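Setting Up Email Logging in Dristotska CRM
Section 2: Connecting your mailbox

Once your account is active, the very next thing we suggest is hooking up your mailbox. It takes very little effort, and from then on every message you trade with a customer shows up on that customer's record, right beside the calls and notes. No more copying and pasting from one window to another!

Before you start

You will need:
Your Dristotska user name and password
The password for your work email
A role of Rep, Manager or Admin (Guest users can read logged mail but can't connect a mailbox)

If your company runs its own mail server, ask your IT person for the incoming server name and the port. Some companies also keep a list of approved apps, and Dristotska Mail Link has to be on it.

Connecting the mailbox

1. Sign in and click your initials in the top right corner.
2. Choose My Settings, then Mail Link.
3. Click Add Mailbox. A small window opens.
4. Type your full work email address and click Next. Most hosted mail services are picked up automatically, and you will go straight to their sign-in page.
5. Sign in and click Allow.
6. If the window asks for server details instead, fill in the server name and port, then click Test. A green check mark means you're good to go.
7. Click Save.

Note: Pop-up blockers love to get in the way at step 5. If the sign-in page doesn't open, allow pop-ups for your Dristotska address and click Next again.

Mail Link now starts its first sync. It reads the last 200 messages in your inbox and your sent folder and matches each one to a contact by email address. You can keep working while it runs, and you'll see the contact timelines filling up as it goes (we still enjoy watching this part).

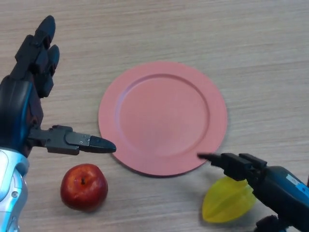 When the first sync is done, the status next to your mailbox changes from Syncing to Connected. New mail is then checked every 20 minutes. Can't wait for an important reply? Click Sync Now at the top of any contact record.

Choosing what gets logged

Out of the box, Mail Link logs only messages to and from people who are already in your contacts. Your lunch plans stay out of the CRM. To change what is logged:

1. Go back to My Settings, Mail Link.
2. Click Rules next to the mailbox.
3. Pick Contacts Only, Contacts and Leads, or Ask Me Each Time.
4. To keep a whole company out, type its domain under Never Log and press Enter.
5. Click Save Rules.

Caution: Rules apply to new mail only. Messages that were logged before you changed a rule stay on the record until you remove them by hand.

Caution: Anyone who can open a contact can read the mail logged there. If you handle contracts or salary matters, set up your Never Log list before you connect the mailbox.

Sharing a team mailbox

Shared addresses such as sales@ or info@ work beautifully with Mail Link, and it's a great way for a small team to see who has answered what. Only an Admin can add one. Follow the same steps, but start from Company Settings and tick Shared Mailbox before you click Save. You can connect up to 2 shared mailboxes on the Derance plan. The Candier plan has no limit.

If something goes wrong

Error 1401: The mail service turned down your password. Click Reconnect and sign in again. You will see this one after every password change.

Status stuck on Syncing: Sign out, sign back in and click Sync Now.

A message is missing: Check that the sender's address matches the one on the contact record. Contacts can have more than one address, so add the second one and the next sync will pick up new messages from it.

Next: Section 3, Calendar and Meeting Links

Guide maintained by Nathalie Vanhove
Last updated 27/10/2019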